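Joints de robinet : fibre ou caoutchouc ?

Posté par misimis, vendredi 12 février 2021
Bonjour, mon mitigeur de cuisine goutte depuis janvier. Au magasin on m'a vendu des joints fibre, mon beau-père ne jure que par le caoutchouc. L'eau est très calcaire ici. Vous mettez quoi ?

Posté par e_russo
Sur un mitigeur, si ça goutte au bec, c'est la cartouche. Les joints n'y feront rien. Les tiens servent au raccord des flexibles.

Posté par stavcombe59
Pas d'accord avec russo. J'ai eu le cas, le joint torique à la base du bec était mort et l'eau coulait le long. Faut regarder d'où ça vient avant d'acheter.

Posté par e_russo
Il a écrit que ça goutte, pas que ça fuit à la base. Misimis, tu confirmes ?

Posté par misimis
Au bec, oui, robinet fermé. Le mitigeur a plus de 6 ans.

Posté par luta
Cartouche alors. Coupe l'eau, enlève le cache, clé Allen pour la manette, puis tu dévisses la bague. Emporte l'ancienne au magasin, il y a plusieurs diamètres.

Posté par morelli
Avant d'acheter, une nuit dans le vinaigre blanc. Ça m'a tenu 2 ans.

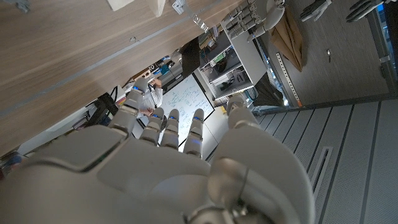
La main blanche, lumières bleues au bout des doigts

Posté par stavcombe59
Le vinaigre sur les joints de cartouche, je déconseille, ça les abîme.

Posté par morelli
Jamais eu de souci, je rince bien et je graisse au silicone.

Posté par misimis
Merci à tous. Je démonte samedi et je prends la cartouche neuve. Je garde les joints fibre pour les flexibles.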